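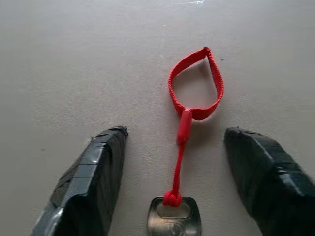 4.2 Does a bright strap bring keys back?

The claim that brightly coloured straps cut key losses is repeated in most of the guidance we read for this study, usually without a source. Where a source is given, it tends to be other guidance. Derkach and Hutsuliak trace the advice to a facilities handbook written for the Tevwood estate, which offers one paragraph on the matter and no figures. We were therefore curious to see whether the lending records from Endville would support it.

The records cover 3,858 loans of keys to shared rooms, stores and machines across 48 buildings. Each entry gives the time out, the time back and a code for the type of fob or strap. Red woven straps with a metal end, such as the one in Figure 2, share a code with orange and yellow straps of any make. Plain metal rings and dark straps share another. This is a crude split, and it was made by the people running the desks for their own purposes, well before anyone thought of using it for research.

On a first reading the result looks good for colour. Keys on bright straps were returned on the same day more often than keys on plain rings, and fewer of them were written off. Had we stopped there, we would have had a tidy finding and a short paper.

The trouble is that bright straps were not handed out evenly. Desks gave them to the keys they worried about most, and those same keys were chased up by phone if they had not come back by late afternoon. A plain ring for a meeting room might be missing until Saturday before anyone asked. Once we compare only the keys that were chased in the same way, the gap between the two groups shrinks to a size we would not care to defend. In 2 of the larger buildings it runs in the other direction.

Adebisi has argued that colour works by a different route, by making a key easier to spot on a desk or at the bottom of a bag. This seems sensible, and we have no quarrel with it as a guess. But our records say when a key came back. They do not say how long the borrower spent looking for it, or whether it was ever out of sight. A key that is easy to see may also be easy to leave lying in full view, on the comfortable assumption that somebody will pick it up. Interviews carried out by Onyshchenko at the Istier site contain remarks pointing both ways – two borrowers said that a bright strap reminded them to return the key, and others said they had stopped noticing the colour within a week.

We are also doubtful about the write-offs. A key was marked as lost when the desk gave up on it, and desks gave up at very different points. Hrynyshyn, who checked the July entries against the locksmith's invoices, found keys listed as lost that had never been replaced, and replacements cut for keys that were not listed at all. Any loss rate drawn from this column should be read with that in mind, including ours.

None of this shows that bright straps are useless. They are cheap, and a desk that likes them has little reason to stop buying them. Our complaint is with the strength of the claim. The Kravets desk, which uses plain rings throughout and telephones every late borrower before closing, had one of the better return records in the set. Section 4.3 looks at those telephone calls in more detail.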